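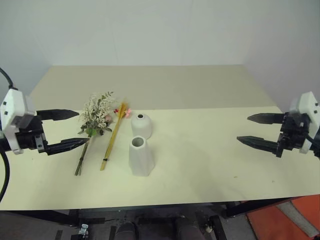 Somebody from the Tadotier workshop asked me before this talk why a home build needs two arms, when one arm is already enough trouble for most people. It is a fair question and I will start with it.

Reading time: 4 minutes

Slide 1. Why two arms

(Say good evening, thank the workshop for the room. Speak slowly.)

My first build had one arm. It could pick up a block and put it in a box, and I was very happy with it for one month. Then I wanted to do flowers. To put a stem in a vase, something must hold the vase, or the vase falls over. I tried to glue a vase to the table. It worked, but then it is no longer a vase, it is a part of the table.

So the answer to the question from Tadotier is: I needed a second hand because I also use my second hand at home.

Slide 2. The task

The project has the name Votia. The goal is simple to say. Take a dried bouquet from the table, stand it in a vase, do not break it. In the picture you have the white flowers and the golden grass lying down, and the two white vases standing at the right of them. The grippers come in from the two sides and both are open.

(Wait here. People like to look at the picture before they listen.)

I use dried flowers for practical reasons. They need no water, and water near my wiring is a bad idea. But dried flowers are also difficult. If you press too much, the stems break.

Slide 3. The fingers

The fingers are black and pointed. I changed the shape many times. Wide fingers are better for blocks, but they push the small stems away before they can close. With a narrow tip I can go in beside the stems and close slowly.

The closing speed is the value I changed most. In my controller the range goes from 0 to 1,000. I began with 500 and I broke many stems. Now I use 230 for the flowers and 400 for the vase. If you build the same thing, please do not copy my numbers. Your motors are different from mine. Start low and go up in small steps.

Slide 4. The vases

One vase is shorter and round, with a small opening. The other is taller, and its mouth is wider. Please begin with the wide mouth. I began with the small one, I think because I liked how it looks, and I lost most of June.

The faceted sides of the tall vase gave me a question that I still have. Should the fingers touch a flat side or an edge between two sides? I have tried both. The flat side feels safer to me, but I did not measure it well, so I will not show you a chart.

Slide 5. White on white

White vases on a white table, in front of a pale wall. I know. For the eyes of a person this is nice and quiet. For the software it is hard to find where the vase ends. At Kurkuden, the shared workshop where I asked for advice, they told me to put a dark cloth under everything. I did not want this, so I spent my evenings with the lamps. A lamp from the side gives a shadow, and the shadow helps.

(If there is time: tell the story of the lamp that was too hot. If there is no time, go on.)

Slide 6. What I would do differently

Plan the cables first. I planned them last, and for some weeks a loop of cable stopped the left arm always at the same place. I looked for the mistake in the code for a long time.

Write down every setting on paper. I lost a good set of values when I updated the controller.

Tie the bundles before you start. The grass has a dark band near the bottom, and with the band the arm can lift it as one object. Without a band you lift a few stalks and the others stay on the table.

Slide 7. Next step

The next version is called Mets. I want one arm to turn the vase a little while the other arm brings the flowers, so that the nicer side looks to the front. I do not know yet how the machine should decide which side is nicer — maybe I will decide, and the machine will only turn.

(Questions. Repeat every question loudly for the people in the back. The parts list is on the paper next to the door.)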